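Unit 6: Evaluating a Task Capture Kit
Course handout, Motunville Technical College
Instructor: Ikhsan Tambunan

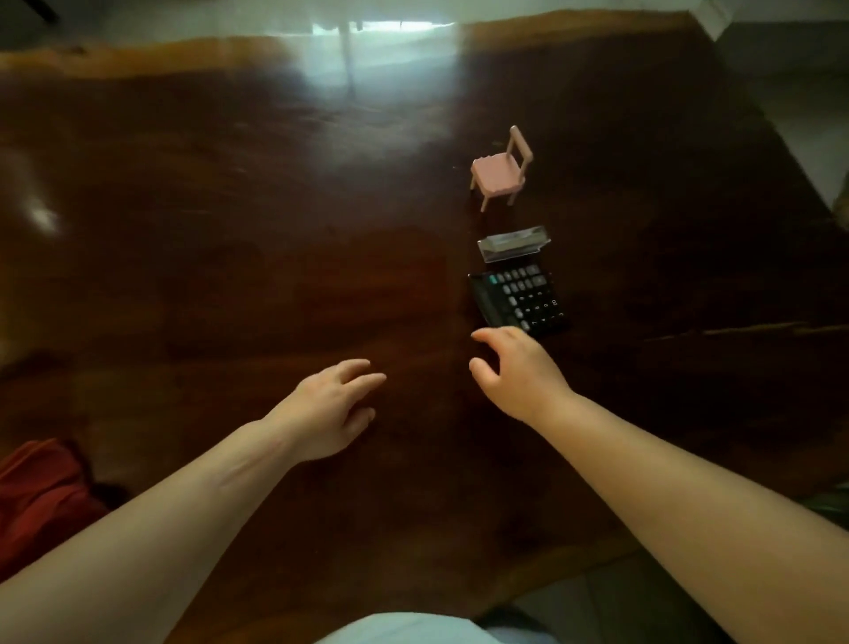 In the last unit we looked at how a small robot arm gets its training examples. Most shops do not write those examples themselves. They buy or rent a kit, have a person do the task by hand while wearing a head camera, and send the recordings off to be cleaned up and labeled. This unit is about how to judge one of those kits before money is spent on it.

The kit we will use is the Bindside Starter. It sells for $399 and comes with a head strap, a camera, a charging dock and a printed task book. Labeling is a separate service from a company called Hamdy, billed at $55 a month. The price sheet puts the two side by side, and students often read the first number as the full cost. Add up a full term before you compare it with anything else.

What the kit does

The wearer does a tabletop task at normal speed. The camera records from the head, so the hands come in from the bottom of the view and the objects sit in front of them. The task book has short jobs built from everyday things: move the calculator to the left side of the table, turn the clear case end for end, set the toy chair upright next to it. Each job is one clip. The kit stops a clip at 180 seconds whether the job is done or not.

The objects are not supplied. You use what you have. For our bench work we use a black desktop calculator, a small clear plastic case and a miniature pink chair. They differ in useful ways. The calculator is flat and dark. The case is see-through, and software that looks for edges tends to lose it. The chair has thin legs and a tall open back, so there are several places to hold it and some are poor choices for a two-finger gripper.

Things to check

Table surface. A polished dark table throws back window light. Glare can wash out the wood grain and, if an object sits in it, the object too. The Bindside manual asks for "even light" and leaves it there. Move the table or pull a blind before you record, and write down which you did. A dark object on dark wood is also harder to separate from its background. Record the calculator on both a dark and a light surface and compare the labels that come back.

Spacing. If objects almost touch, the labels may merge them. Hamdy's service lets you fix this by hand in the web page, but every fix is your time. Keep a log of the minutes.

Hands. Keep both hands in view from the start of the clip, including the one that is not doing the work. The labeling tool tracks left and right separately and will swap them if one drops out and comes back. Bare forearms or sleeves are both fine. Do not change between them within a set.

Clutter. Bags and clothing at the edge of the table get labeled as objects if they are in view. They can be deleted in the web page. Decide as a group if you want them deleted or left in, and do the same for every clip.

Comparison product

Flukeck sells a similar set with a wrist camera added. The wrist view is better for showing where the fingers meet the object. It is worse for showing where the object is on the table. We have one Flukeck set on loan until October, kept in the lab cabinet. Sign it out and return it charged.

I prefer the Bindside strap for comfort and the Flukeck software for everything after recording. You may disagree, and the report has room for that.

Assignment

Work in pairs. Record six clips with the Bindside kit using at least two objects from the bench set. Send them for labeling, then review the results. Your report should cover:

- total cost for one term, with labeling
- setup time, from opening the box to the first usable clip
- which objects were labeled correctly and which were not
- minutes spent on hand fixes
- whether you would buy the kit for a shop with one arm and one technician

Two pages is enough. Include your raw log as an appendix. A report that says the kit is good or bad without numbers from the log will be sent back.

Shares: 6 | Comments: 2

Related items
Unit 5: Where Training Examples Come From
Unit 7: Two-Finger Grippers and Thin Parts
Reading a Vendor Price Sheet
Lab Cabinet Sign-Out Rules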